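Visit to the Plevham data site, Nelley
15 Apr 2026

We got to Nelley a little before ten and signed in at the front desk. Plevham has the ground floor of an old printing works at the back of the business park. Parking is on the left side, and the door you want is the one past the loading bay. Six of us went from our group, mostly people who work on fixtures and test rigs, plus two from the software side.

The visit started with a short talk in the meeting room. Plevham collects examples of hand work for companies that train robot arms. A person does a job with a pair of hand-held grippers, the movements are recorded, and the recordings go to the learning system, called Rana. No robot is needed during collection. They have done it this way for most of their table work since last spring. Before that they drove an arm by remote control, and an operator tired out fast.

Each job has a task sheet. It gives the starting layout, what counts as finished, and what to do if a part is dropped. A dropped part does not end the recording if the operator can pick it up again with the gripper. We asked about this, as two of us had assumed that mistakes were thrown out. They keep them and tag them, because the system needs to see how a person gets out of trouble. What they do throw out is any take where bare fingers touch the part.

The target for a single task is 200 good takes. On a simple pick and place that can be done in a day. On parts that need both hands it takes longer, and the count at the end of a shift may be 34 or less. The operators work in blocks and swap tables at each break. Part positions are changed between takes, and the lighting is changed between blocks.

After the talk we walked through the collection room. It is quieter than I expected and smaller. We were asked to stay behind the rail and not speak to anyone during a take. The operators work standing up. We watched one table for a while, where the job was handling a white plastic part with a gripper in each hand. The cables got most of our attention, because we have had trouble with snagging on our own rigs. The staff said cable routing was the thing they had changed most often.

Checking is done in the next room, using a program called Plondeck. A reviewer plays back each take, marks where each step begins and ends, and passes or rejects it. We saw a few takes go through. One was rejected for a late start. The reviewer told us that the start and stop points cause more arguments than anything else, and that the rules for them are on their sixth version.

Lunch was sandwiches in the meeting room. In the afternoon there was time to try the grippers on a practice table with some blocks. The jaws are easy to close, but judging how hard you are squeezing takes practice. I knocked over more than I picked up.

We left at three. The slides will be sent around when Plevham has cleared them. 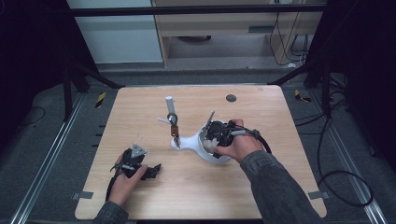

Two-handed work on the white plastic part, with the right gripper pressed into it.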